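Toy library puts plain red blocks first in sorting overhaul, but the sums are yet to add up

Thursday, July 15, 2021

The Wogan toy library has begun re-sorting its block collection into woven baskets, the first stage of a plan it says will get more toys off the shelf and into family homes. Whether a change of container can do that is another matter.

Under the plan, 131 sets of blocks, shapes and stackers will be broken up and regrouped by colour and shape in place of maker and age range. Red cubes go first. The library says borrowers find the present system, a wall of lidded tubs with typed contents lists, "unwelcoming", and that a child who can see a single block is more likely to want it.

The humble red cube is the piece the library keeps coming back to. It has no letters, no numbers, no magnets and no sound, and the library's notice to members calls it "the most requested shape in the building". The notice does not say how many requests that means, and the library did not supply a figure when asked. 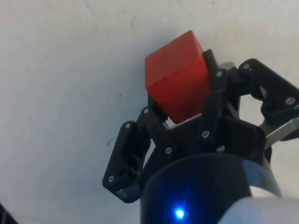 A red cube with slightly rounded edges and a matte finish.

Members were told in July that the sorting would follow a method called Rivora, sold to toy libraries and childcare centres as a short course with a printed workbook. The workbook recommends open baskets in a neutral colour, a pale cloth underneath, and no more than two baskets out at any one time so that children are not "overwhelmed by choice".

It is a tidy theory. The evidence offered for it in the workbook is a page of comments from centres that had already paid for the course, and none of those centres reports its borrowing before and after. The library says it chose Rivora on the strength of a recommendation from its sister branch at Votberg, where the baskets have been in use for 3 months. Votberg's own borrowing totals for that period have not been published.

There are practical questions as well. Lidded tubs stack. Open baskets do not, and the Wogan storeroom is already full enough that the trolleys live in the hallway. Wicker is harder to wipe down than plastic, a point several parents raised in written comments on the proposal. The library's reply was that the blocks would be cleaned on return and the baskets "as required".

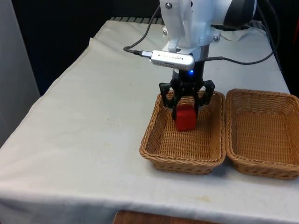 Two woven baskets side by side on a long cloth-covered table, with a red cube in the left one.

Then there is the matter of what happens to a set once it has been split up. A family that borrows a boxed set now gets everything printed on the lid, or at least knows what is missing. Under the new arrangement, borrowers will take home a basket of mixed makers' pieces, checked out by weight. The library maintains this will make returns quicker. It has not explained how staff will tell a missing cube from a light one.

Replacement blocks will be ordered from Eneletti, which also supplies the baskets. The library says the supplier offered the best price of those it approached. It would not say how many it approached.

The old tubs will be kept for 4 weeks in case the trial is abandoned, after which they will be offered to members free of charge. Puzzles, ride-ons and dress-ups are not part of the first stage and can be borrowed as usual.

Written comments on the new layout can be left at the front desk. The library says it will report on the trial at its next general meeting, though no date has been set and it has not said what result would count as a failure.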